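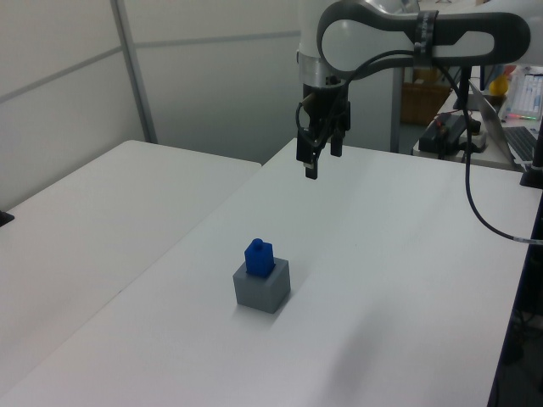

Nizar Hijazi tells his first-year classes that an average is a rumour with a decimal point, and he marks them down if they quote one without saying what was averaged. It is a harsh way to start a statistics course. It is also a fair way to start this chapter.

Chapter 5
Averages and Who Picks Them

Most people meet the word "average" long before they meet a formula. The average house price in Drunby went up. The average wait at the clinic came down. Such sentences sound like reports of fact, and newspapers print them that way. Each is the result of a choice, and the person who made it usually had a stake in the answer.

Take wages. Stelum, a small freight company, advertised a "typical" salary that turned out on inspection to be the mean. Two directors earned several times what the drivers did, and their pay pulled the figure well above anything a driver would see. The median, the middle value when all the salaries are put in order, told a duller story. The company's arithmetic was correct. We should still be reluctant to call the advertisement truthful.

The median has its own blind spots, and textbooks (earlier editions of this one included) have been too kind to it. If the directors' pay doubles, the median does not budge. Someone studying inequality would be foolish to rely on it alone. The mode, for its part, is often taught and seldom used, and we are not convinced it deserves the space it gets. We give it one short section.

You will need the sorting methods from Chapter 2. Section 5.1 defines the mean and works through the Stelum payroll. Section 5.2 does the same for the median, and 5.3 deals with grouped data, where the calculations rest on assumptions that are rarely checked. Before you read on, find a news story that uses the word "average" and write down which kind you think was meant. If the story doesn't say, write that down too.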